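Checking a bathroom scale or kitchen scale for drift

Last updated 24/05/2023

Cheap digital scales lose accuracy as the load cell ages and the battery runs down. The procedure below finds the error using water as the reference weight. It applies to flat-platform kitchen scales such as the Goleo and Sikeo models, and with a larger vessel to most bathroom scales.

Preparing the scale

Place the scale on a hard, level surface. Carpet and cork mats will give a low reading. Fit a fresh battery, switch on, and leave the scale for 2 minutes before pressing the zero key. If the display does not settle at zero, clean under the platform and check that all 4 feet touch the surface.

Preparing the reference weight

One millilitre of water at room temperature weighs very close to one gram. Choose a bottle with a screw cap that closes firmly. Weigh it empty, with its cap and label on, and write the figure down. Then fill it from a measuring cylinder or a large syringe. A kitchen jug is not precise enough. Do not rely on the volume printed on a bottle, as the fill varies from one to the next.

For the first test use 360 ml. Close the cap and dry the outside of the bottle before it goes on the platform. 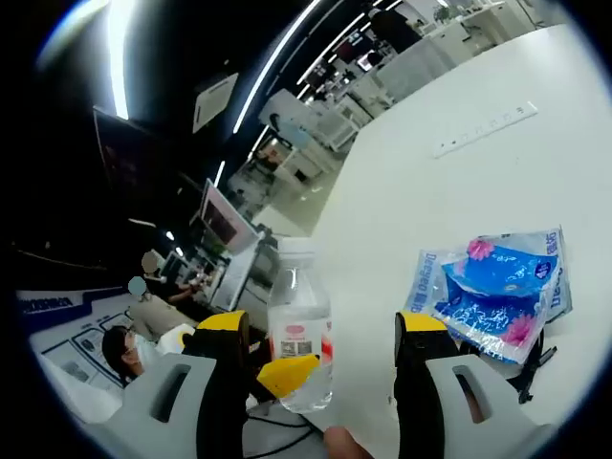
Taking the readings

1. Press zero with the platform clear.
2. Stand the bottle upright in the centre and wait for the figure to hold.
3. Subtract the empty weight. The result should be 360 g.
4. Remove the bottle. The display should return to zero.
5. Repeat with the bottle near each corner.

An error of 2 g or less is normal for a scale with 1 g divisions. A larger error that is the same in every position can be corrected by calibration. An error that changes from corner to corner points to a bent platform or a damaged cell, and calibration will not cure it.

Calibration mode

On most models, hold the zero key while switching on until CAL appears, then place the calibration weight stated in the manual. Older Cisum scales have the key inside the battery compartment.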